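3.2 Layout of the opened cases

The desktop towers in the Tadton batch were taken apart on the same bench, one at a time. Each was laid on its side and the side panel taken off before any part was recorded. We noted which parts could be reached straight away and which were covered by cables or by other parts. The Serkville batch, described in section 3.1, had been stripped of its drives before it reached us and is left out here.

The position of the memory mattered most. Where a module sits between the processor socket and the graphics card, there is little room for fingers on the card side, and people tended to take the card out first. Figure 4 gives a case with this layout.

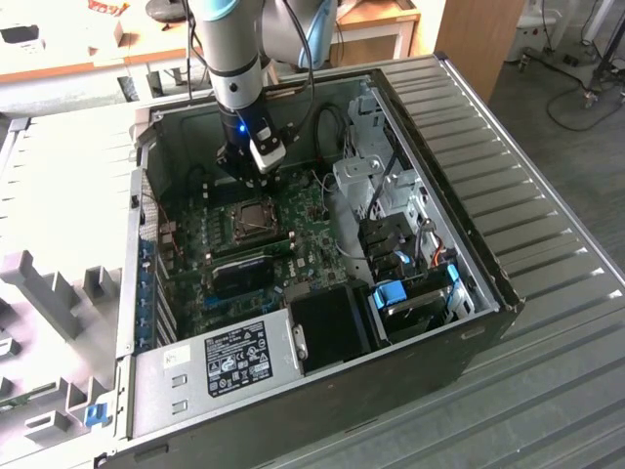
L. Murthy
Lead author, Tumeck Repair and Reuse Group

14 shares | 8 comments

Figure 4. Tower on its side with the panel off. The processor is in its socket with no cooler fitted. The power supply is at the lower left and the drive cage on the right, with a blue plastic handle.

Cables were the second cause of delay. In the case in Figure 4 a bundle of black cables comes up from behind the board, and thinner grey and white wires run between the parts towards the drive side. A red cable runs down beside the drive trays. We recorded cables by where they crossed a part, and left their colour out of the coding, as makers do not use colour in the same way.

Coloured handles and tabs were entered separately. Several people in the trial said they reached for a coloured part first, even when it had nothing to do with the part they had been asked to remove. Times for each part are given in Table 5, and the full list of 187 cases is in the appendix.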